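Count the Bad Ones Too

2019-04-07

Most of the argument about learning robots is about the learning. Which method, how big a network, how long it trains. I would like to see more argument about the examples, since that is where the money and the hours go, and where most of the poor results I have looked at began.

At Fevereo, where I spent the winter, the target for a packing task was 1000 examples. An operator guides two arms through the job, the recording is saved, the table is set up again, and the next one starts. By November the team had 542. People talked about the missing ones as a debt. Every meeting opened with the number.

I think the number was the wrong thing to chase. When a team is short, it stops changing the setup. The box goes back to the same place at the same angle because that is faster. The laces get tucked in because loose laces slow the operator down. A recording in which the fingers slip and have to try again is thrown out as a mistake. The count goes up and the examples get more alike.

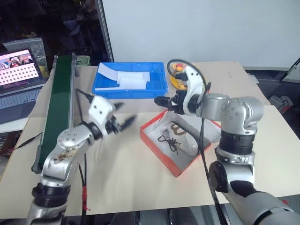

Filed under: Opinion / Training Data

Take a shoe in a box. A white sneaker with black laces in a tangle is a harder thing to pick up than one that has been laced and tied, and a box sitting at an angle is harder than a square one. Those are the examples I would pay for. Tissue paper is worse again, as it never lies the same way two times. If every recording has it folded flat, the system has learned about one folded sheet and very little about paper.

The failed tries matter as much. At Dovari they kept every slip and labeled it, along with what the operator did next. It cost them nearly 20 extra hours over the project, mostly in labeling. I went through a lot of those recordings and would not give up any of them. An operator who misses the heel of a shoe, backs off and comes in lower has shown the machine something a clean run leaves out.

The usual answer is that variety can be added later in software. Some of it can. Lighting and color are easy to alter after the fact. The way a lace catches on a finger is not, and I have yet to see a simulated one I believed.

My proposal is dull. Write down what will change between recordings before the first one is made. Have 2 people set the table, and keep the operator out of it. Report the spread of the examples next to the count, and report the failures on the same line. Sarpong already does this for its Festanel sets, and the reports are only a page longer.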